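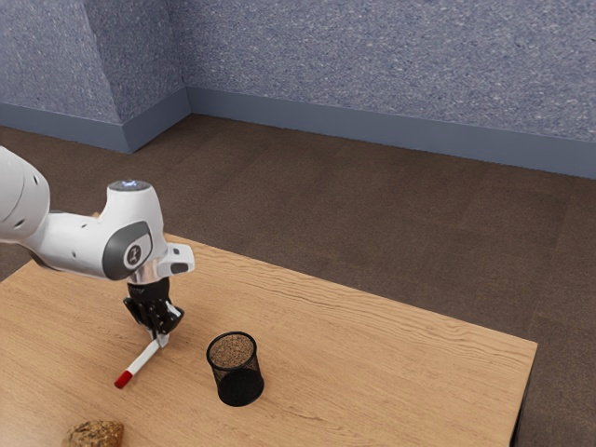

Robot Projects, Unit 4: Marker in the Cup
Boltby Technical High School, robotics elective

Welcome to the unit I look forward to all year! You've driven the arm around with the sliders, you've made it wave, and a few of you have made it bow. Now it gets a job. Your team will write a program that picks up a marker and drops it into a pen holder, all in the simulator. It sounds small. Wait until you try it.

We're working in Mancuso, the simulator on the lab machines. Log in with your team name, open the Unit 4 folder and make your own copy of the starter file before you touch anything. The starter file is 1,177 lines long, but please don't panic — nearly all of it is setup, and your part is the block marked TASK near the bottom.

What you hand in
A program that runs from the Start button with no help from the keyboard.
A run log, saved straight out of Mancuso.
One page on what went wrong and what you changed. I read these first, and I enjoy the messy ones most.

Breaking the job down
Think of the task as a string of short moves: go above the marker, come down, close, lift, go above the cup, turn the marker, let go. Write each one as its own function and test it alone. If "come down" is off by a little, everything after it will be off too, and you'll spend an hour fixing a release that was fine all along.

Pay special attention to the turn. A marker lying flat has to end up pointing into the cup, so the wrist has real work to do between the lift and the release. Try it with a pencil and your own hand and notice how much your elbow moves!

Two views, two kinds of information
Mancuso lets you add extra cameras, and you may use as many as you like. A wide view is great for seeing where the arm is heading. A close, low view tells you far more about the tabletop, but objects drop out of it quickly, and shiny spots can fool a color filter.

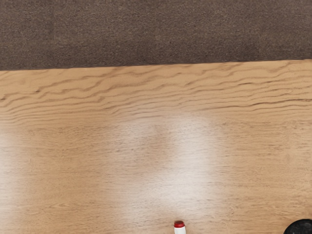
Page last changed: March, 4:15 p.m.

Color filters, continued
If you look for the marker by its red cap, set your limits in a view with glare in it as well as one without. The washed-out part of the wood goes nearly white, and the barrel is white too, so a filter for the barrel alone will grab a big patch of table. Red is much safer. Save your limits in the settings file, so your teammates can load the same ones.

Where to start the arm
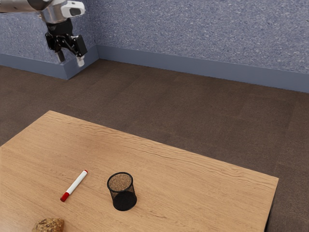 Your start pose is worth more thought than most teams give it. Pick one that keeps the arm out of the camera's way while your program finds the objects, then plan the approach from there. With the fingers open and the gripper hanging way out past the far edge of the table, you get a clear look at the marker, the pen holder and the bread roll all at once. The price is a long first move, so put a waypoint high over the table before you come down. And watch for a second patch of red at the other end of the marker from the cap: if your program averages every red pixel, it will aim somewhere along the barrel, and that may be just what you want for a grasp. Try it and see.

Scoring
Each team gets 2 scored runs, and the better one counts. The step counter in the corner of Mancuso shows how long a run took. Last year's Team Jalmont got down to 2,316 steps and then, by rewriting only their approach move, 1,132. I still show that code in class because it's so easy to read. Team Plindier holds the record for the longest write-up, and I'd love to see that one fall as well.

Bread rolls knocked off the table cost you points. Rolls nudged a little do not.

Before next class: finish "go above the marker" and bring one question about it.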